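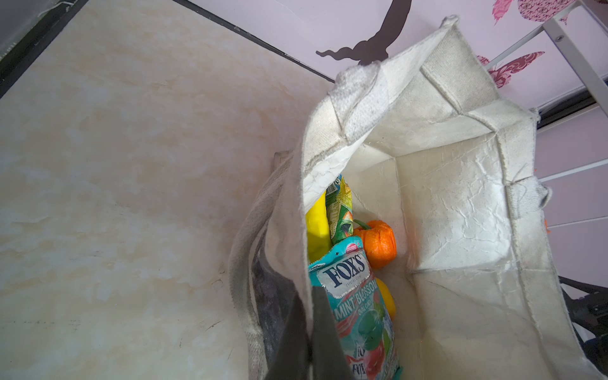
Tadside Friendship Society — Members' Board
Topic: Notice period for the general meeting and the change of chair

hkovacik
I have read the notice sent out in January and compared it with the constitution. Clause 11 asks for 20 clear days before any general meeting at which an officer is to be elected. By my reckoning the notice gave 20 days including both the day it was sent and the day of the meeting. That is 18 clear days. Does this affect the election of the chair?

V_Craciun
Clause 11 says "20 days' notice". The word "clear" is in clause 14, which deals with amendments to the constitution. An election is not an amendment.

hkovacik
Clause 2 (definitions) says that "days" means clear days wherever notice is given. It was added when the membership rules were rewritten. Are you working from the old copy?

V_Craciun
Possibly. Mine has no definitions clause at all, it starts at "Name". Where is the current one kept?

solene.t
In the members' area under Papers, second file from the bottom. The file name still has the old year in it, which does not help. The text is the current one.

V_Craciun
Found it. Agreed, clause 2 applies. I still don't think the election falls. Clause 23 says that an accidental failure to give proper notice does not undo what was decided.

hkovacik
Clause 23 covers failure to give notice to a particular member. It reads "the accidental omission to give notice to, or the non-receipt of notice by, any member". Everybody got the same short notice. That is a different fault.

tilix_user
Does it matter? There was one candidate. Pramila Dhillon has been vice-chair for two terms and the outgoing chair proposed her himself. If we run the meeting again we get the same result and pay for the hall twice.

hkovacik
It matters for the bank. The mandate form asks for a minute of a properly called meeting. If the branch asks to see the constitution, somebody there may do the same subtraction.

tilix_user
They have never asked for ours. They asked for two proofs of address and lost one of them.

solene.t
Two separate points are being mixed here.
1. Was the meeting validly called? Doubtful, for the reason Hedvika gives.
2. Who is chair meanwhile? Clause 9 lets the council fill a vacancy until the next general meeting. The previous chair's resignation took effect at the close of the meeting, so there is a vacancy whatever the answer to point 1.
The council can appoint Pramila under clause 9 this week and the members can confirm it at the summer meeting. No extra hall.

V_Craciun
That works for the chair. It does not work for the new subscription rate, which was voted on at the same meeting. The council has no power over subscriptions.

solene.t
Correct. The rate would stay as it was until the summer.

radu_v
Membership records here. We have 259 members on the list and 50 of them have already paid at the new rate. If the rate is not in force I need to know whether to refund the difference or carry it forward. The software (Tilix) will not hold a credit against a lapsed member, so carrying forward only works for those who renew.

hkovacik
Carry it forward and refund on request. Please put that in writing to all 50.

V_Craciun
I would leave the payments alone until the council has decided. Writing to people now assumes an answer.

radu_v
I can wait until the council meets. Not much longer, as the next batch of renewals goes out straight after.

pdhillon
I have read all of this. I am content to be appointed under clause 9 and to stand again in the summer. Until the council meets I shall sign letters as vice-chair, including the one to Dranirier about the exchange visit, which cannot wait. Radu, please hold the renewals batch. Hedvika, could you send me your count of the days with the dates beside it, so that it can go in the council papers?

hkovacik
Sent.

V_Craciun
For the record, I still read clause 23 more widely than Hedvika does. I won't object to the clause 9 route.

tilix_user
Can somebody rename that file while we are at it?

solene.t
Renamed. The old link still opens it.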